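Notes on Keeping a Household Archive

Readers of this site have asked, on several occasions since June, how the family papers from Brudov came to be arranged in their present order. The following account is offered in reply. It concerns only the method adopted in this household and should be read with that limit in mind.

The papers were received from my great-uncle, Svatopluk Paulík, who kept the accounts of the Susidum mill for most of his working life. He retained nearly everything: wage slips, seed invoices, letters from the district office at Tuline, and a long correspondence with a cousin in Muli on the subject of plum trees. The full count, completed last winter, stands at 2635 sheets. Envelopes were counted separately and are not included in that figure.

The first decision was to preserve the order in which the papers arrived. It is tempting to sort by date at once, and I regret having done so with the first two bundles. My great-uncle had filed by the person concerned, and the dates meant little to him. A letter of complaint from a tenant was kept beside that tenant's receipts, and the two explained each other. Once separated, they had to be matched again by handwriting, a task that occupied most of a month.

The remaining bundles were therefore left as found. Each was given a number in soft pencil on the reverse of its top sheet, and the same number was entered in a ledger together with the name of the principal correspondent. Metal clips were removed where they had begun to rust. String was retained if sound. No tape of any kind has been used, and none will be.

The mill correspondence fills 48 folders. They are stored flat, in a closet on the interior wall, away from the kitchen and the bathroom. Family members may consult them at the table upon request, provided that only one folder is open at a time and that drinks are left in the other room.

The plum letters have yet to be transcribed. The cousin wrote in a small hand and abbreviated the names of varieties without any consistency. 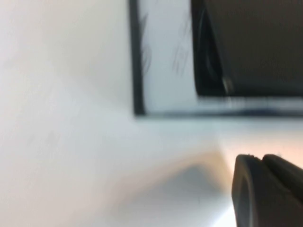
A list of those abbreviations is being drawn up, and it will be published on this site when it is complete. Corrections from readers who know the older orchard terms will be received with thanks.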